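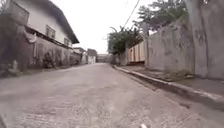
Kerb rules for delivery robots: what changes in November

The revised operating rules for Braltex sidewalk units take effect in November. They apply to every unit running on the Pultmont and Brøndum routes, including the ones on loan to Flellell. Route leads should read the full document before signing off any new street.

The biggest change concerns narrow residential streets with a raised footpath. Until now a unit could drop to the roadway whenever the footpath was blocked. From November it may do so only at a mapped ramp, and it must stay beside the kerb until the next ramp. If there is no ramp within 66 metres, the unit stops, switches on its lamp and calls the operator.

Streets with a high wall along the footpath are now a separate class. Walls hide gates and driveways, and a unit travelling close to one gives people very little warning. The speed limit in this class is 5 km/h, with a full stop at any opening that hasn't been surveyed. Pillars and fence joins count as possible openings until someone has walked the street and marked them otherwise.

Patched or uneven concrete has to be logged by surface grade. The old form had a single box for "rough", and Bjartur Bech, who edited the new version, found it had been ticked for everything from a hairline crack to a missing slab. Of the 1,946 street segments on file, 364 need to be graded again. Please do these on foot - map imagery won't be accepted.

Two smaller points. Overhanging branches are recorded by clearance height, measured at the lowest leaf. Graffiti and stains on walls don't need reporting unless they cover a positioning marker.

The survey form has moved to the shared drive, under Routes. Old forms already in the queue will be processed, but don't start any new ones. Questions about segment grading go to Bjartur, and questions about ramp mapping go to the Brøndum desk, which is staffed until 4 pm.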